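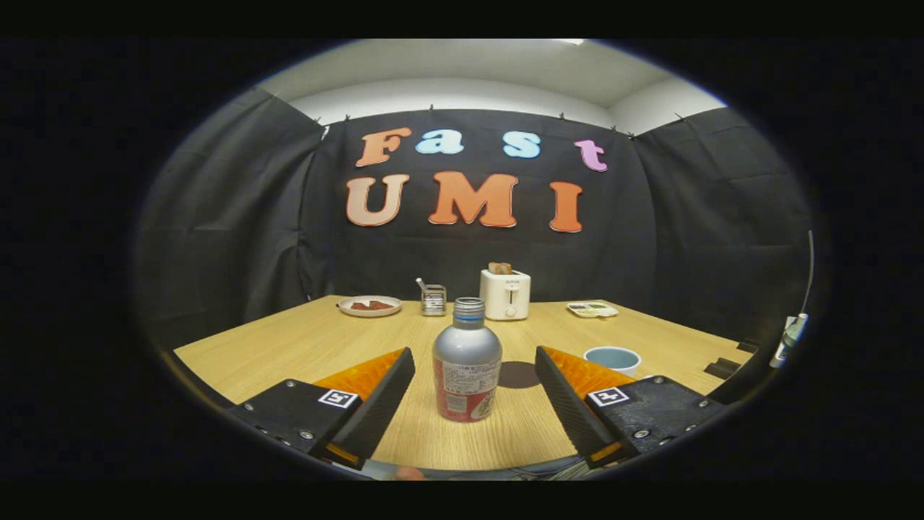 Gekwood Kitchen Table – Gallery

The breakfast table is the busiest piece of furniture in the Gekwood rental unit, and most guests ask about it before they ask about the bedrooms. It is a light wooden table, and it stays in the kitchen all year. The aluminum bottle with the blue-and-silver cap and the red label is at the front, with the toaster behind it and two slices of bread standing in the slot. The round white plate is on the left, and the small glass cup next to it has a utensil in it.

We bought the table secondhand from Tkachuk in October. It cost 750, delivered, and the top needed 2 coats of oil before we were happy with it. The legs are original.

Toaster: white, two slices at a time. It stays on the table because the counter outlet is taken up by the kettle. Please unplug it when you leave for the day.

Bowls and plates: most came from the Festach outlet and can go in the dishwasher. The light blue bowl is for cereal or fruit. Spares are in the cabinet to the left of the sink.

Glass cups: wash these by hand – the metal rim does not do well in the machine.

Cleaning: wipe the top with a damp cloth and dry it right away. Do not put hot pans directly on the wood. Trivets are in the second drawer.

Art supplies may be used at the table if you put newspaper down first. Paint comes off the oil finish if it is wiped up early, and it leaves a mark if it sits overnight.

Page updated Jun 17, 2025. Bedroom and porch galleries are listed under Unit 117.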